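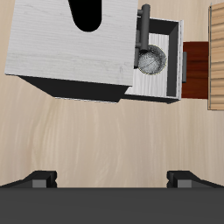
A whitewashed cabinet with one drawer open.

Ajith Thomas has been talking for ten minutes before I remember to turn on my recorder, and by then we have covered his knees, the price of butter and the best road into Perkotcombe. We are supposed to be discussing how he cleared out his parents' house, where he grew up and where he spent most of February.

"I thought it would take me a weekend," he says, pouring more tea. "Then I opened the first drawer in the hallway and it was all letters. My mother kept everything anyone ever sent her, and I sat down on the floor and read until it got dark."

There were 363 letters in the end. He knows because his sister made him number them in pencil, on the back, so that the two of them could argue over the phone about who should keep which. Most came from an aunt in Bangera, who wrote every month and always began with the weather.

I ask what he would tell someone just starting out, and he thinks about it for a good long while - long enough to finish a cookie.

"Leave the paper until last," he says. "Do the kitchen first. You can look at a saucepan and know what you feel about it. I had 90 jam jars out of there before lunch and I didn't shed a tear."

The furniture was harder, mostly because of the stairs. A neighbor offered him $200 for the dining table and he said yes, then called back that same evening and said no. It is in his own dining room now, and you have to turn sideways to get past it.

"My wife has been very kind about the table," he says.

His father, who is 83 and living with them, wanted only his radio and a box of fishing flies. He hasn't asked about the rest. The letters are upstairs in two shoeboxes, and Ajith reads one out to him most nights after supper, weather and all. They are up to number 41.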